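Written rules for a shared two-arm bench, what do you all have?

Started by sornham_bench, in Good Practice and Safety

sornham_bench
Hi everyone, and sorry in advance for the length, I do go on. Over the summer I've been asked to write up the house rules for our two-arm tabletop stations here at Sornham. Until now it has all been word of mouth, and that was fine when there were three of us, but in July we took on a bunch of new operators and everyone learned it a bit differently depending on who they sat next to.

We mostly do kitchen-type tasks, bowls and sponges and tubs, nothing heavy.

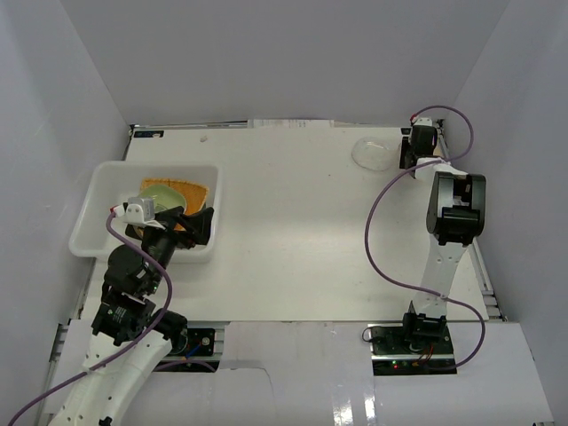
So my draft has one page on starting up, one on handing over between shifts, and a long one on what you may do while the servos have power. The sticking point is hands. I wrote "no hands past the front panel while either arm is powered," full stop, and got a lot of grumbling, mostly from people who reset the objects between runs. They'd like to be allowed in when both arms are parked. What do your rules say?

imero_lou
Welcome to the fun part! We had the same fight at Imero and went with your version, power off both arms and then reach in. Yes, it adds time. On a batch of 600 runs we measured 16 seconds per reset, and people got used to it (after a fair bit of sighing, I'll admit).

Please add a line on cables too. Ours says to move each arm slowly through its full reach at the start of the shift and watch the slack the whole way around. Loops that look generous when the arm is folded can go tight at full stretch.

gripwright
I'm going to disagree with Lou, kindly. These are small hobby-size servos, and if you make the rule too strict people will quietly ignore it, and then they ignore the good rules as well. We allow hands in when both arms are parked and the operator has said "parked" out loud. We logged 564 sessions that way with one pinched finger, and that one was during a gripper swap.

imero_lou
A pinched finger is still a pinched finger, though! And parked with torque on only means parked until somebody bumps the leader arm. I'd sleep better with the switch.

tejada_k
Could you split it? At Tejada, resets with torque off, always, but power can stay on so you don't lose your homing. Gripper swaps and anything near the base wiring, the plug comes out of the wall. It fits on one card taped to the bench, and I think that's half of why it gets followed.

sornham_bench
Oh, I like that split very much. Does the arm sag on you when torque drops? Mine come down with a bit of a thump if they're stretched out.

tejada_k
They do, so the card says fold first, then torque off. Support the elbow with your hand if it stopped somewhere awkward.

gripwright
I could live with that one. Fold, torque off, hands in. Still think saying it out loud is worth keeping if two people share the bench.

sornham_bench
Keeping it, thank you. I'll post the new draft once the folks in Starkville have had their look, they run the same stations and have opinions about the handover page.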